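Trunosstead co-op farm - pre-event inspection, June

Filled in as I went, so excuse the shorthand. OK / FIX / N/A, comment underneath where there is one. Leave the old comments in please, last month someone wiped the lot and I had to redo the barn section from memory.

ACCOUNT SAFETY

Two-step login on for all officers - OK
One officer was still on the old email code. Changed over now.

Shared password for the bank character - FIX
Still shared. Still the same one as last winter. Changing it tonight after the turn-in, new one goes out by in-game mail only. Do not paste it in the chat channel.

Inactive members removed from storehouse rights - OK
Cleared 19. Anyone back from a break can just ask and I'll put you in again, no hard feelings.

Linked devices checked - OK
If you see a tablet on your list you don't recognise, unlink it first and ask questions after.

STOREHOUSE

Capacity below the warning line - FIX
Sitting at 1409 items. Way too much feed and hardly any rope. Stop donating feed!! Sell it or leave it in your own barn.

Withdrawal limit set - OK
236 per member per day. Was unlimited, which is how we lost the saddle leather.

Event materials locked - OK
Locked tab is the one with the blue ribbon. Officers can open it, everyone else can look.

Trade log readable back to last event - OK
Scrolls slow but its all there.

Rare dyes counted against log - FIX
Log says one thing, shelf says another. Could be the display bug where dye stacks show twice after a reload. Will recount after a full restart of the game before anyone gets accused of anything.

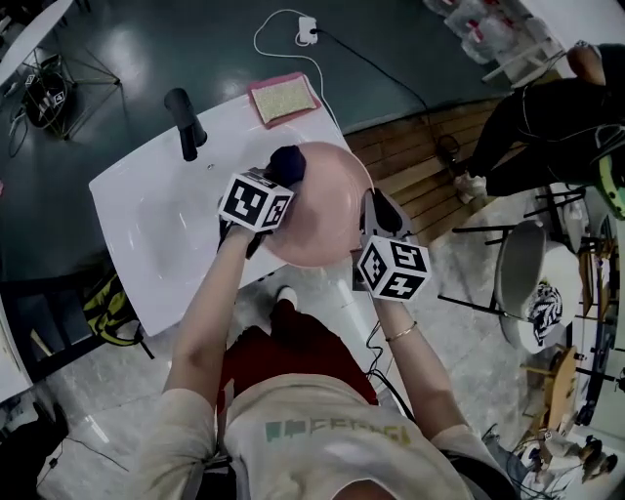
Bowl at the sink.

CRAFTING STATIONS

Queues empty before event start - FIX
Loom and forge both have long jobs in them. If the forge one is yours, finish it or cancel, you get the materials back if you cancel before the bar is half full.

Station levels match the recipe list - OK
Forge was one short for the Beltach lantern. Upgraded this morning, colours on the station icon have changed so it's right.

Wells - OK
All 4 running. The far one near the orchard gate shows a red drop but still fills. Known display thing, ignore.

Mamo kitchen - FIX
Stew recipe still asks for the pre-patch herb. Can't be made. Reported. Until it's fixed don't put stew on the board as a goal, it blocks the next card behind it.

Idle timer on the dairy - N/A
Removed in the patch.

ANIMALS

Shelter space - OK
Room for the event foals. Barely.

Stable doors set to members only - OK
Was on public. Visitors can't steal an animal but they can ride one out and leave it on the hill, and then you're walking.

Feed troughs on auto - FIX
Auto fills from the storehouse, so it eats into the daily limit of whoever switched it on. Mine was gone by breakfast. Put it back on manual for now and somebody top up when you log in.

Names on event foals - OK
Nothing rude. Cheers.

NEIGHBOURS AND TRADING

Ellura trade route open - OK
Cart leaves at 7 pm server time. Miss it and it's the next night.

Trade offers checked for the swap trick - FIX
Still going round. They put up a fair offer, pull it, put up one that looks the same with the plain version of the item. Icon is nearly identical. Hold your finger on it and read the name before you accept. Every time, even with neighbours you know.

Outside links on the notice board - OK
Took down two "free gems" ones. There is no free gem generator, don't click, don't type your login into anything.

Visitor permissions - OK
Water and pet only. No harvesting.

CHAT

Filter on - OK
Younger players in the co-op so it stays on, please don't ask again.

Report button tested - OK
Goes through. Reply was automatic, took a minute or so.

Real names or schools in profiles - FIX
A couple still up. Messaged them both. If they're not changed by event start I'll hide the profiles myself.

BEFORE THE GATE OPENS

- new bank password out
- dye recount after restart
- forge and loom cleared
- troughs on manual
- stew card off the baord
- profiles sorted

Next check after the event closes. Add comments under the line they belong to, with your farm name so I know who to chase.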